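Thursday, May 19, 2022

Tidying-up task, still in simulation. Rhun asked at lunch whether the thing could clear his kitchen table yet and I said ask me again in January, which got a laugh, but I did mean it.

Where we've got to: Grullau (our planner, for anyone reading this who's new) now takes the whole job as a list. Mugs and plates to one place, fruit in the bowl, tins in a crate. Shota rewrote the part that chooses what to pick first, and it no longer dithers between two things that are the same distance away. Lovely to watch after weeks of it changing its mind! I ran 31 full clear-ups overnight and only 2 finished with everything where I'd want it at home. The rest mostly came unstuck on crockery.

Same layout for every run so we can compare them properly.

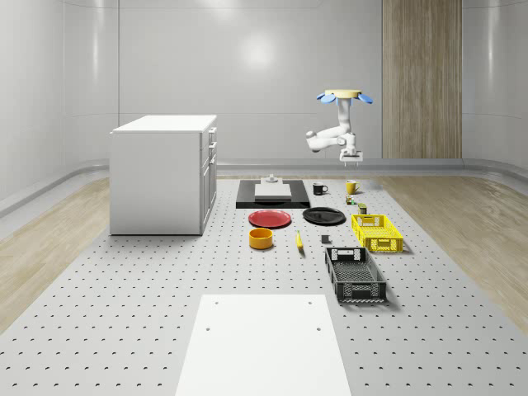 Arm over by the yellow mug, crates still to be filled:
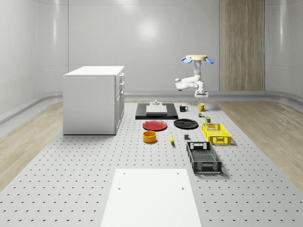 Plates are the real pain. Two short fingers coming straight down on a flat plate have hardly anything to get hold of, and I'd never pick one up that way myself – I'd slide a thumb under the rim without thinking. Judit wants to try nudging the plate to an edge first and gripping it from the side. Refilwe reckons we should just buy a suction cup and be done with it. I'm with Judit for now, partly because I'm stubborn.

Mugs are better. It goes for the rim and ignores the handle, fine for an empty mug, hopeless for one with tea in it. I haven't even started on tea.

The banana gets squashed about as often as you'd fear, or would if our banana could squash. It's a rigid lump in the model, so I don't trust any of the fruit numbers. Need to ask Eifion if he's got anything softer from the Oltel work.

So can it do chores? It can do bits of one, slowly, with the table laid out how it likes. My nephew is seven and he's quicker, though he does complain more.

To do: friction on the plates (it's set far too high), shuffle the start positions, and queue the 3,000 short mug picks before I go home. Shota has the cluster until six.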